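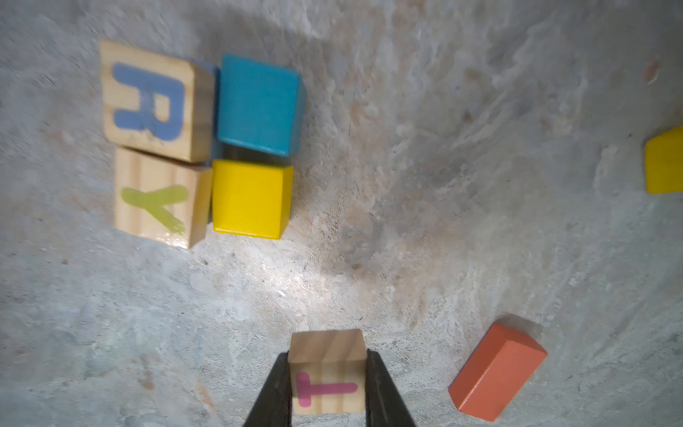
Yamuna Mathew reckons the first hour of Garthorpe is the best opening a city builder has had in years, and that she lost a whole night to it before she'd even laid a proper road. I lost three.

Garthorpe is the new game from Ondia, a studio of four people working out of a converted shopfront in Hobart. You run a flooded market town in 2033, one street at a time, and every street remembers what you did to it. Knock down the bakery and the people who bought bread there start walking further, which clogs the bridge, which makes the ferry late. It's a gloriously fiddly thing, and I love it!

Ondia's last game, Eshun, was a card battler that sold 3000 copies and then went very quiet. Lead designer Ayuba Adjei says the team nearly packed it in.

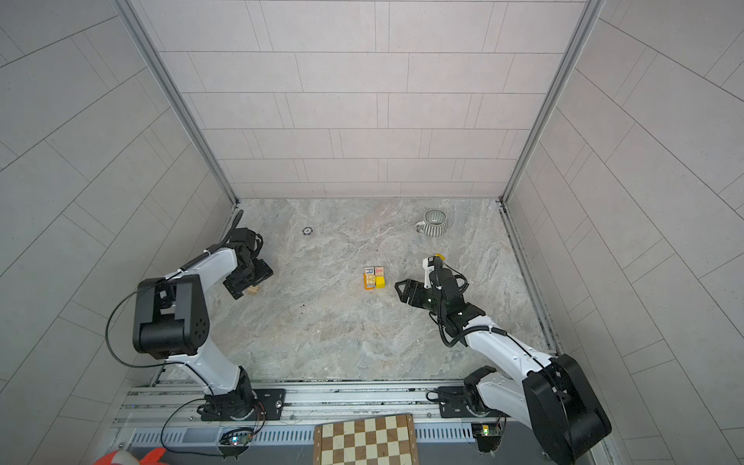 Photo: Supplied

"We had a spreadsheet of ideas and the flood one kept creeping back to the top," Adjei tells me. "Everyone had a favourite street from home they wanted to put in."

You can feel that in the details. Shop awnings change colour when the owner retires. The brass band practises at six in the evening (badly, at first) and gets better if you fix the hall roof. There's a tram line that serves almost no purpose, and I rerouted half the town to keep it running.

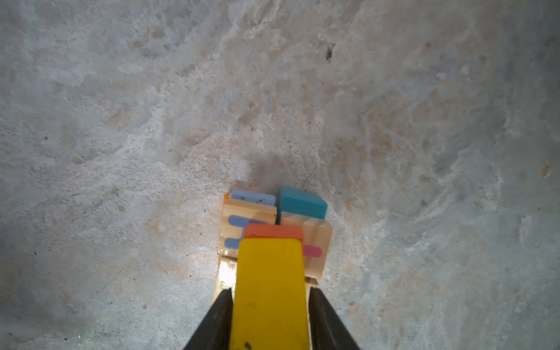

Will it run on an older laptop?
Mine is a tired old thing and it coped well on medium settings, though the fan got noisy once the town spread past the second canal.

The rough patches are mostly in the menus. Trade screens are buried too deep, and the tutorial forgets to mention that you can rotate buildings. Adjei says a patch is planned for March, along with a sandbox mode built with Skukix, the small outfit that handled the sound.
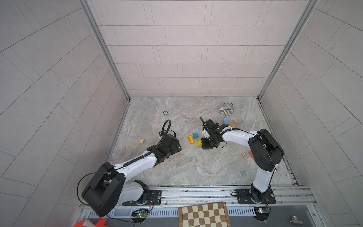

Mathew would rather they left sandbox alone and gave us more weather, and she has a point. The storms are magnificent. When the first big one rolled up the estuary I paused the game just to listen to the rain on all those tin roofs, then went back to sandbagging the tram depot.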